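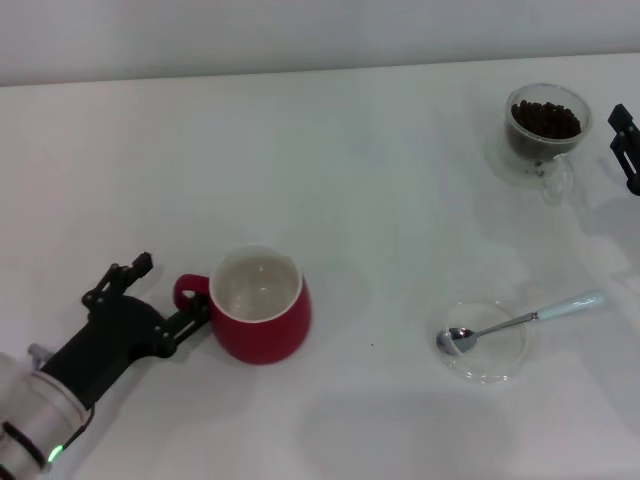

Kheri Kaijage wrote to ask whether a two-armed robot should be guided by hand or from the remote controls when it is first shown how to pick up a mug, as the Rostum notes allow both.

Search tips Go

Teaching Kitchen Tasks by Demonstration
October 2019 | Mariann Kocsis, Kukudside Workshop Tips

Guiding by hand is recommended for learning the reach. Remote control is preferred once the grip itself is to be recorded, as the operator's hands remain clear of the table. Users are advised to:

Approach the handle slowly, with one finger raised.
Pause for 2 seconds before closing.
Record 30 demonstrations before changing the position of any item.

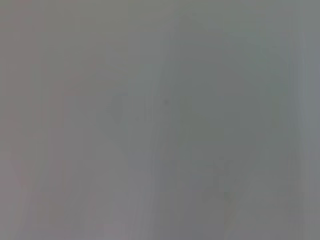 Wrist cameras should be checked before each session and the lens wiped with a soft cloth. The operator should be able to make out the handle in the wrist view before closing the fingers. A view of blurred grey, with no distinct object in it, offers no guidance for the grip, and the operator should work from the head camera until the wrist view has been checked.

Items not in use may stay on the table, provided their places are noted. A demonstration that includes a fumble should be labelled and stored separately. 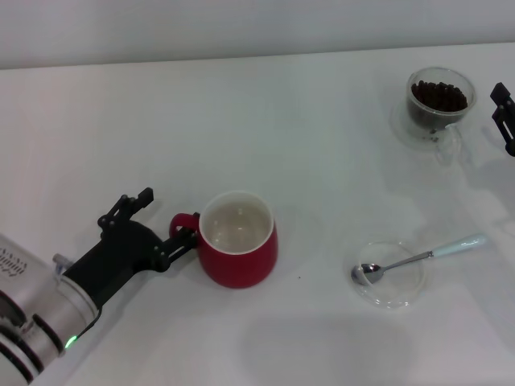

Labels should give the operator's name, the method used and the task. Boglárka Vida's labelling sheet may be copied for this purpose.

This site uses cookies. Accept Manage settings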